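Pikell Hand Gripper Kit, Reviewed After a Season on the Packing Benches

Kondlow packs bath and kitchen goods for small retailers. The shop has 16 benches, and until this winter every one of them was staffed by a person who picked items from a tote, checked them, and set them in trays. In January we added two arm cells at the end of the line and bought the Pikell hand gripper kit to train them. I run process engineering for the floor, and this review covers the kit as a piece of shop equipment, with a section at the end on what it did to the work.

The kit is a handheld tool with the same fingers the arms use. A packer holds it, squeezes the trigger, and does the job through the fingers while the camera on top records. The recordings go to Agbenyega, the integrator, and come back as an updated program for the cells. The software side has been reviewed elsewhere and I will keep to the hardware.

Setup

The tool arrives assembled. Finger alignment has to be checked before first use, and the supplied gauge block does the job. Ours was out of parallel on one side and came in with a quarter turn. The trigger return spring is stiff. It can be swapped for a lighter one with a hex key, and we did that in the first week after two packers reported sore forearms. The lighter spring should be the default.

The manual is short and mostly correct. The torque table lists a screw size that is not on the tool.

Grip and fingers

The fingers are plain black blocks with flat inner faces. Grip depends on the pad material stuck to those faces, and the pads are the weak point of the product. On cartons they hold up well. On smooth molded goods with rounded corners, packers squeeze harder and twist to get a corner started, and the pads shear along the edge. Once an edge lifts, the rest follows in shreds. 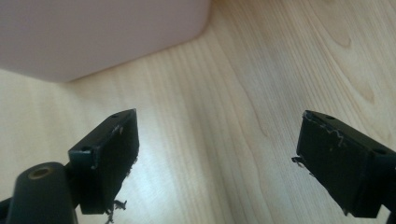 Pikell sells replacement pads in packs of 44, with adhesive backing. Changing a pair takes a few minutes if the old adhesive comes off cleanly, and longer if it has to be scraped. Scraping marks the finger. The marks do no harm that we have measured, but leftover adhesive under a new pad leaves a high spot, and a high spot shows up as a tilted pick. We now use a plastic scraper and a solvent wipe, and the bench lead signs for each change.

We also tried pads from Wukama. They are thicker and cost less. They changed the closing distance enough that the gauge block no longer fit, and Agbenyega asked us to discard the recordings made with them. Any shop considering third-party pads should settle that question with its integrator first.

Fit between tool and cell

The main claim for the kit is that what a person does with the tool carries over to the arm. On our goods that held for straight picks from a flat bench. It held less well for items leaning against each other in a tote. A packer steadies the second item with the free hand without thinking about it, and the arm has no free hand. We rewrote the work instruction so that the other hand stays off the bench during recording. Speed dropped and the recordings got more useful.

Changes on the floor

No positions were cut. Two packers per shift now record for part of the day, and two others tend the cells, clearing jams and refilling totes. Both jobs were new and neither had a pay grade when we started, which was a planning error on my side of the building. Recording is graded now. Cell tending is still under discussion.

Recording is slower and more tiring than packing. The tool is held out in front of the body, and the wrist does work the fingers used to share. We cap it at one hour at a stretch. Packers who were fast by hand were not always good at recording, and the bench rate board had to come down for that group, as it punished the careful ones.

The cells handle the repetitive single-item orders, so the benches see more of the mixed and awkward ones. Items per hour per person went down as a result. A supervisor reading the old report would conclude that people had slowed down. We split the report by order type in the second month and should have done it before the cells went live.

Inspection is the open issue. Packers catch scuffs and chips while handling an item. The cells do not look for them, and returns for surface damage on cell-packed orders are being tracked separately.

Verdict

The tool body, trigger and mount are well made and have needed no repair. The pads are consumables and should be budgeted that way. I would buy the kit again with the lighter spring and two extra packs of pads on the same order. Pikell has told us a molded pad with a mechanical clip is planned. We have asked for a sample set and will fit it to one tool first.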